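El brazo ya coge cubos, más o menos

Llevaba desde octubre sin escribir nada sobre el proyecto de la asignatura, así que toca ponerse al día. Para quien llegue nuevo: somos cuatro en el grupo, el proyecto se llama Kuvorik y consiste en que un brazo robótico recoja piezas de una mesa y las coloque donde se le pide. Nos evalúan en diciembre, con una demostración delante del profesor y una memoria de 30 páginas como máximo.

La primera decisión fue qué piezas usar. Empezamos con tornillos y arandelas de una caja que había en el taller y fue un error. La pinza los empujaba, rodaban y acababan en el suelo. Perdimos dos semanas con eso. Essam El Sherbiny, que nos lleva las prácticas, nos dijo que dejáramos los tornillos para el final y que empezáramos con algo blando, con caras planas y que se distinguiera bien del fondo. Le hicimos caso.

El segundo problema fue la calibración. La cámara ve la mesa en diagonal y el brazo tiene sus propias coordenadas, de modo que hay que pasar de unas a otras. Lo hicimos primero a mano, apuntando en una libreta la posición del brazo en varios puntos de la mesa. El error era de casi un centímetro en las esquinas. Después imprimimos un tablero de ajedrez, lo pegamos a un cartón rígido y repetimos todo con el script que dejó el grupo del año pasado. Con eso bajamos a tres milímetros, que para estas piezas sobra.

Un aviso para quien herede el script: las unidades cambian a mitad del archivo. Las primeras funciones trabajan en metros y las últimas en milímetros, y no hay ningún comentario que lo diga. Lo descubrimos cuando el brazo intentó ir a un punto que estaba fuera del edificio. Saltó el límite de seguridad y no pasó nada, pero esa tarde ya no hicimos más.

Ahora mismo la tarea que más repetimos es la de dos cubos, uno rosa y otro azul claro. Se le dice al programa el color, busca el cubo y manda el brazo a por él.
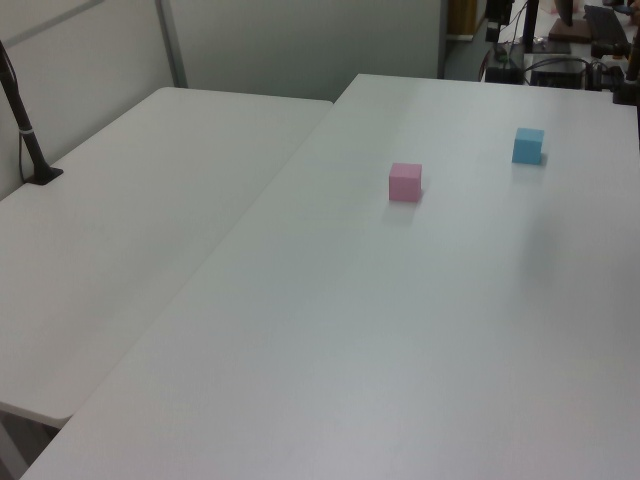
El color nos ha dado más guerra de lo que pensábamos. Son tonos pastel y la mesa es blanca, así que con el umbral que teníamos al principio el azul desaparecía en cuanto cambiaba un poco la luz. El rosa aguantaba mejor. Pasamos de RGB a HSV, que es lo que recomienda todo el mundo y lo que tendríamos que haber hecho desde el primer día, y además filtramos por área para que los brillos de la superficie no contaran como pieza. Las sombras también molestaban, aunque menos.

Para la memoria hicimos una tanda de 300 intentos, repartidos en varias tardes. En 296 el programa encontró el cubo correcto. En los otros cuatro confundió un reflejo con el azul, siempre en la misma zona de la mesa. Coger el cubo es otra cosa: ahí fallamos bastante más, casi siempre porque la pinza llega girada respecto a las caras. Los números de agarre los pondré cuando estén completos, porque a mitad de la tanda cambiamos la velocidad de bajada y no se pueden mezclar.

Lo del giro lo lleva Notcombe, que es como llamamos al módulo que calcula la orientación (el nombre salió de un mapa que hay colgado en el pasillo, igual que Clendstead, el que planifica el movimiento). De momento Notcombe ajusta un rectángulo al contorno y saca el ángulo de ahí. Con el cubo cerca de la cámara va bien. Con el cubo lejos, la perspectiva deforma el contorno y el ángulo sale torcido. La idea es corregir la imagen antes de buscar el contorno, usando la misma calibración de la mesa. Está a medias.

También queda bajar el tiempo de ciclo. Cada recogida tarda 40 segundos desde que se pide el color hasta que la pinza suelta la pieza, y gran parte de ese tiempo se va en una espera que pusimos para depurar y que nadie se atreve a quitar. La quitaremos.

De la memoria tenemos escritos la introducción, el montaje y media parte de visión. Falta el capítulo de resultados y la bibliografía, que de momento es una lista de enlaces en un documento compartido.

Si alguien de otro grupo quiere el script de calibración con las unidades arregladas, que me escriba y se lo paso. Lo subiré al repositorio de la asignatura cuando termine de comentarlo.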